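Notes on the Calibration of a Queue

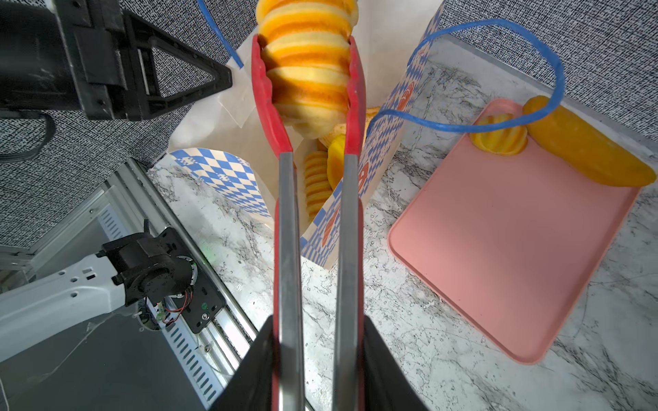

Short fiction, posted 2020-01-04 by the author of the Ratesport pages
Filed under: Stories

The instrument was a Virk counter, the older model, with a steel thumb lever and a four-digit display. The company that owned the fairground had bought two of them. One was kept at the north gate and one was kept in a drawer, and the inspector was sent to find out why they disagreed.

She arrived in July, on the second morning of the fair, with a case containing a stopwatch, a tape measure and a pad of printed forms. The forms were headed Prestance, the name of the firm that employed her, and had a box at the bottom for remarks. In eleven years she had left the box blank on every form but one. That remark had concerned a door.

The method was simple. The gate attendant would count arrivals with the first counter. The inspector would stand beside him and count the same arrivals with the second. At every 100 people they would stop, compare displays and reset. A difference of one was permitted. A difference of two required the trial to be repeated.

The first trial gave a difference of 10.

She wrote it down and checked the levers. Both returned fully. She pressed each one 196 times, that being the number given in the manual, and both displays read 196. The fault was therefore in the gate, the attendant or herself.

She measured the gate. It was wide enough for two adults side by side, and this was a known source of error. She moved a barrier so that only one could pass. The attendant watched her do it and did not object. He was a man of about sixty who wore his lanyard inside his shirt.

The second trial gave a difference of 10.

"In which direction?" the attendant asked.

"You are high," she said.

He nodded as if she had told him the time.

She considered the definitions. The form described an arrival as one person passing the line of the gate from outside to inside. Infants were included. Staff were excluded. Persons leaving and coming back were counted again and marked as returns on a separate sheet, which was supplied by a ticketing company named Fikeo and had to be folded twice to fit the clipboard. She read the definitions aloud to him. He said that he knew them, and recited the part about infants from memory.

For the third trial she changed places with him and watched his thumb instead of the line. A family came through, and he pressed once for each. A man with a cane came through, and he pressed once. A woman came through alone, holding the gate open behind her a little longer than she needed to, and he pressed twice.

The inspector said nothing. She had been trained to let a trial run to its end. Two boys came through and he pressed twice, correctly. Then an old man in a pressed shirt stopped just inside the line, looked back over his shoulder at the road, and walked on. The attendant pressed twice.

At the end of the trial she asked him to explain the additional presses.

"They were expecting someone," he said.

"The form does not provide for that."

"No," he said. "I have read the form."

She asked how he could tell. He thought about it for some time, and she noted the length of the pause on the stopwatch out of habit. He said that people who were alone came through the middle of the gate, and people who were missing somebody came through on one side of it. The side varied. He had worked the gate for a long time, and he did not think he was often wrong.

She pointed out that the count was used to order supplies, to schedule the buses and to calculate the fee owed to the landowner. He agreed that it was. She pointed out that the fair had been paying for people who did not exist. He said that he would not put it like that, but he could see how it would look on paper.

They ran a fourth trial under her instruction, one press per person. The difference was zero. She signed the form, had him sign it, and put the counters side by side in the case – the fairground would get them back with a certificate in four weeks.

It was past noon, and her bus left at three. Her lunch voucher was valid inside the grounds, so she closed the case, picked up her coat and went in through the gate. She kept to the left.

Behind her the attendant, who had no counter, moved his thumb twice.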